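Korkholm Snack Shelf and Toolbox Set

README, last edited Apr 19, 2019

Welcome! Korkholm is a collection of photos of small household things put where people put them: snacks on a shelf, tools on the floor, a toolbox in a corner. We had a great time making it, and we hope you have just as good a time finding uses for it.

What's in it

The set holds 300 photos in 3 folders. Each folder covers one kind of tidying:

snacks – packets on shelves, alone and in pairs
tools – hand tools lying out, with or without a toolbox nearby
mixed – both of the above in one small room-like space

The mixed folder is our favorite by a mile. Snacks and tools end up in the same corner in so many homes (ours included!), and the question of what goes back where gets much more interesting when there is a packet of something tasty in view.

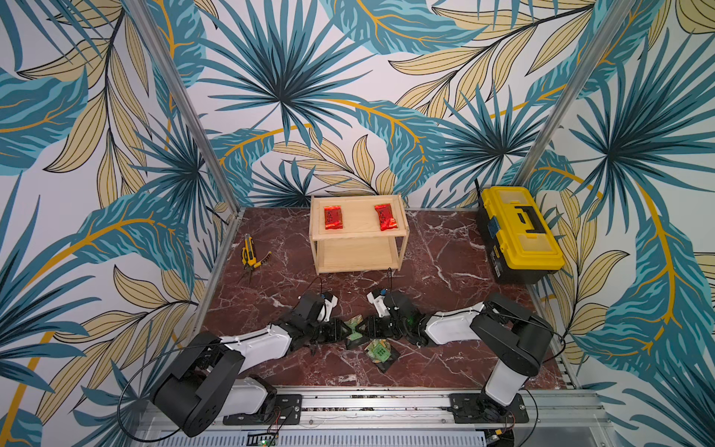
Shenoy Home Objects Group

Mixed folder, shelf at the back. The little wooden shelf has two tiers, and both red packets are up on top with a gap between them. We label them as two separate items, "packet, left" and "packet, right", and the lower tier gets its own place name so you can ask for something to be moved down to it. The toolbox in the corner is the yellow and black one with the carrying handle on its lid. The yellow-handled tool on the floor was the subject of a long and happy argument – pliers or cutter? – and we settled on "hand tool" for every photo where the type is hard to tell. If you know your tools better than we do, please write in.

About the wallpaper: yes, we love it too. Celina Kwiatkowski picked the palm print, with its teal fronds and mustard stems, and it goes wonderfully with the dark red marble pattern on the floor. It also makes the job harder in a good way, as a yellow tool or lid has some yellow leaves to compete with. Plain backgrounds are in the snacks folder if you want an easier start.

Labels

Every photo has a text file with the same name. One line per object, in this order: object name, main color, place. Places are written in plain words such as "top of shelf", "floor left" or "back right corner". Up to 9 objects are labeled in a photo. Walls and flooring are never labeled, and neither are cables.

Printing on wrappers is not transcribed. We tried it for a week and gave up, especially on the crinkled ones.

Known gaps

The tools folder has 110 photos and could use more. Screwdrivers are badly underrepresented. Some early files say "shelf" where later ones say "wooden shelf"; treat them as the same thing. A cleanup is planned for October, along with a batch of kitchen drawers that Gilles Gilbert is very excited about.

Using it

Free for teaching, hobby projects and research. Please mention Korkholm by name and keep this README with the files. If you make something with it – a sorting game, a tidying quiz for kids, anything at all – we would love to see it!

Questions and corrections go to Gilles or Celina. Please include the photo name and the line you think is wrong.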